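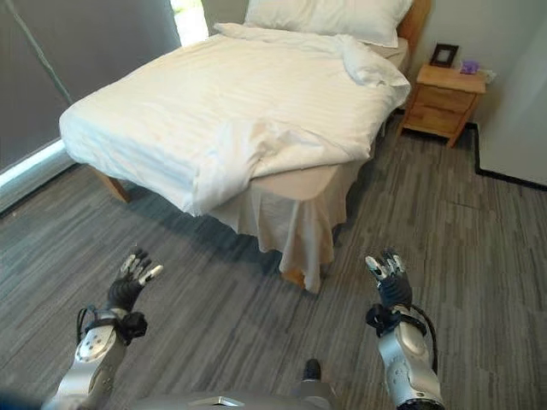 Issue 546

WHAT IS A DUVET, AND WHY DOES IT WRINKLE?
From Dulteo, the home and science pages for young readers

Every morning you climb out of bed and leave a small landscape behind you. It has hills, valleys and sometimes a long roll of cloth hanging over the side. Let us look at what a bed is made of, starting from the floor.

Legs and skirt
A bed frame stands on legs. They can be quite short, and still they leave a dark space under the bed where socks like to hide. Some beds wear a bed skirt, a piece of cloth that hangs down in folds, called pleats. On the bed at the top of this page the skirt is pale beige.

Sheet
The fitted sheet goes around the mattress. Most fitted sheets have elastic sewn in the corners. When you stretch the elastic it wants to become short again, so it pulls the sheet tight under the mattress.

Duvet
A duvet (say "doo-VAY") is a soft bag filled with feathers, wool or light fibers. The word comes from French and means "down", the small fluffy feathers of a bird. The filling does not make any heat. Your body makes the heat, and the filling holds a lot of air, which lets this heat go away only slowly.

Stripes you can almost not see
Look closely at the white duvet and you will find stripes, white on white. Weavers can make such stripes with only one color of thread. They change how the threads cross, and then the light shines a little differently on each stripe.

Where wrinkles come from
Cloth bends very easily. When you push it from one side, it has no place to go, so it rises and makes a fold. The side of the fold that is turned away from the light looks gray or a bit blue, even when the cloth is white.

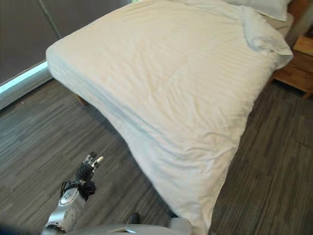
TRY IT: MAKE SOME HILLS

You need a pillowcase, a table and a flashlight.

1. Put the pillowcase flat on the table.
2. Push one edge slowly toward the middle. Count the folds.
3. Make the room dark and hold the flashlight low, at the side. Then hold it high. When are the shadows longer?
4. Take two corners, shake the pillowcase in the air and let it fall. Which folds have disappeared?

The same shake works for a duvet, but it is heavier, so ask somebody to hold the other two corners.

Next issue: How does a pillow get its shape back?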